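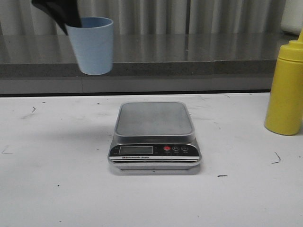 Kitchen scale drift, and why I stopped trusting the cup

March 19, 2020

14 shares | 5 comments

I have been baking by weight for two years and had never checked the scale. Last week a batch of rolls came out slack, with the same flour, the same recipe and the same amount of water as always, so I spent an evening finding out how much of the error belonged to the scale and how much to me.

The scale is a compact electronic model with a stainless steel tray on top and three round buttons to the right of the display. The red one is the only one you can find without looking. I don't have the manual. The maximum load is not something I plan to test, and nothing I make comes close to it.

The test load was water in a light blue plastic cup. I chose the cup because it is light, it has a flat base, and it is the one I already use for measuring liquid into dough. A heavy glass would have worked too, but a container that weighs much more than its contents makes small errors harder to spot if you forget to tare.

Method

1. Put the scale on the table, not on the stone counter. The counter has a slight fall toward the sink and the scale rocks on it.
2. Switch on with the tray empty. Wait for the zero to hold.
3. Weigh the empty cup. Write it down.
4. Tare with the cup on the tray.
5. Fill to a line marked inside the cup with a grease pencil, wipe the outside, weigh.
6. Take the cup off. Write down the negative reading.
7. Repeat from step 3 without switching off.

Step 6 is the useful one. With the tare set, lifting the cup should show minus the weight of the empty cup. If it shows anything else, the zero has moved while you were working.

Results

The empty cup came to 19 g. Filled to the line, the water came to 290 g. The first three rounds agreed to the gram. On the fourth the negative reading was -21, an error of 2 g, and it stayed there for the rest of the evening until I switched the scale off and on again.

Two grams on 290 is well under one percent and would not ruin bread. It would matter for yeast or salt, where the whole quantity may be under ten grams. It also explains why my salt additions at the end of a long session tended to taste different from the ones at the start. I had put that down to the flour.

I then tried four things to reproduce the drift.

Leaving the load on. I left the full cup on the tray for 19 minutes, pressing a button now and then to stop it from shutting off. Drift of 2 g, every time. This was the clearest result of the night.

Off-center placement. With the cup at the center and then at each corner of the tray, I saw one corner (back left) read a gram low. The other three matched the center.

Warm water. No difference I could separate from noise, and a warm full cup left standing for a short time reads lower anyway through evaporation. I would need a lid to do this properly.

Setting the cup down hard. No effect on the final reading, but the display took longer to settle. Lowering it straight down gave a stable number fastest.

What the cup got wrong

Before I owned a scale I treated this cup, filled to the line, as a fixed quantity. I poured it ten times by eye and weighed each pour. The lowest and highest differed by 11 g. The cup is wider at the top than at the base, so a small error in level near the rim is a larger error in volume than the same error lower down. A straight-sided container would be better for this. A narrow one would be better still.

So the scale drifts by two grams if I leave it loaded, and my eye drifts by eleven whatever I do. The rolls were almost certainly my fault. I went back through my notes and found I had poured the water by the line that day while the scale was being used for butter.

Changes I have made

Salt and yeast get weighed first, before anything heavy has been on the tray. Nothing sits on the tray while I go and do something else. The scale stays on the table. I check the negative reading once in the middle of any long recipe, and if it is off I restart the scale and re-tare. The grease pencil line has been washed off the cup.

I have not calibrated it against a reference weight. I looked at sets online and the cheap ones do not state a tolerance, so they would tell me very little. Coins are an option, provided they are clean and not badly worn. I will probably do a stack of nickels, which are specified at 5 g each, and post the numbers if they are of any interest.

The batteries were also old. I replaced them after the tests, which was the wrong order, and I still need to repeat the 19-minute run on the new ones.

Share | Save | Print

5 Comments

Gurkel
Battery voltage would be my first suspect. Mine wandered for months before the low battery icon ever came on.

Tutano
Is the back left foot making full contact? I had a corner error like that and it was a bit of dried dough under the foot.

Author
@Tutano Checked just now. There was something stuck under it, possibly sugar. Will rerun the corners.

Mahasneh
For yeast I gave up and bought a second small scale that reads to 0.01 g. It only handles tiny loads but that's all it is for.

Skusitska
How long do you wait before reading the negative value? Mine needs a few seconds to come back after a heavy load.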